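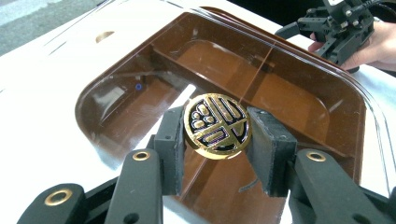 Review: the Grernton Bench Rules binder, second edition

Price paid: $27 plus shipping
Sold by: Zellarport
Format: ring binder, 240 pages, with a set of wall cards
Used for: two-handed work with hand-held grippers at a table

The Grernton binder is a set of working rules for people who record hand tasks with grippers. It covers how to set up the table, what to put on it, where the cables go, how to start and stop a recording, and what to write down afterward. It is house guidance from one publisher. It isn't a safety standard, and the first page says so. If your site has its own safety rules for robot cells, those come first and the binder does not replace them.

I bought it after we had made a mess of our log sheets over a long stretch of recordings. We had 600 takes and three different ways of naming them. I wanted a rule book I could hand to a new operator in the morning and expect to see followed by lunch.

What you get

The binder has five tabs: Table, Objects, Hands, Cables and Floor, Records. Each rule gets one page, with the rule at the top in large type, a short explanation under it and a blank box for local changes. The wall cards repeat the rules without the explanation. They are thick card with a matte coating and you can write on them with a pencil.

The paper is decent. The rings are not great. Mine stopped lining up in the second week, and the pages in the Records tab catch when you turn them.

Table and Objects

The Table section is the best part. It asks for a plain, even covering, fixed down at the corners, and one task area per recording. It also asks you to check for glare from the operator's eye level and from gripper level before the first take. That second check was new to us. Glossy plastic and clear lids can look fine from a chair and be full of white streaks from down low, so I now do it every time the light changes.

The Objects section sorts things by how they are held: flat, round, thin, see-through, and "small with a finish." The last group takes in medallions, enamel pins and coins. The rule there is to hold by the rim and keep the pads off the face. It also says to wipe the rubber pads before each set and swap them when the surface starts to wear. No wear limit is given, which is a gap. A photo of a good pad beside a bad one would have fixed that.

For containers with a lid, the rule is one gripper on the lid and one steadying the base, or both on the lid, decided before the take and written on the sheet. We used to leave that up to the operator. Our takes are more alike now, and sorting them is faster.
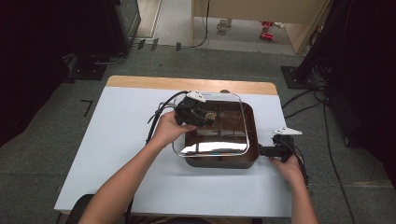 Cables and Floor is short and strict. Cables leave the gripper on the outer side of the arm, with enough slack for a full reach and none of it crossing the task area. Anything on the floor is run along one side and kept out of the walkway. Stands and tripods get marked positions so they can go back to the same place after someone bumps them. The rule I like most is a dull one: before each set, the operator reaches to all four corners of the table with both grippers while a second person watches the cables. It takes less than a minute.

There is also a rule to clear the floor of loose items that don't belong to the setup, cups included. I expected to skip it. I have kept it, mainly for tripping.

Hands

This section is thin. It tells you to keep a steady pace, pause before closing the jaws and pause again after opening them. It says to stop if your wrist hurts. It does not give a limit for how long one person should work before a break, and I think it should. We wrote our own number in the blank box. If you have the Igwe pocket guide, its pages on posture and rest are better, and the two can be used together without clashing.

Records

Good content, poor layout. The naming rule is clear: task, object, operator code, take number, in that order. Failed takes are kept and marked as failed. A dropped part gets a note. The sample log sheet has 27 columns, though, and no one here could fill that in between takes. I cut it down to the ones we use and photocopied the result. A file version would help. Zellarport told me one is planned for February.

Compared with the Flallo cards

We used the Flallo cards before. They are cheaper and they fit in a pocket, and for a single operator with one gripper they are probably enough. They have almost nothing on two-handed work and nothing on cables. The Grernton binder is slower to read but I have had fewer questions from new people since we switched.

Good points

One rule per page
Glare check from gripper level
Clear rules for lids and two-handed holds
Space to write local changes

Bad points

Weak rings
No wear limit for pads
No guidance on break times
Log sheet is far too wide

Would I buy it again? Yes, at this price. I would put the pages in a better binder on day one and redo the log sheet before showing it to anyone.

Rating: 4 out of 5

Posted January 20, 2024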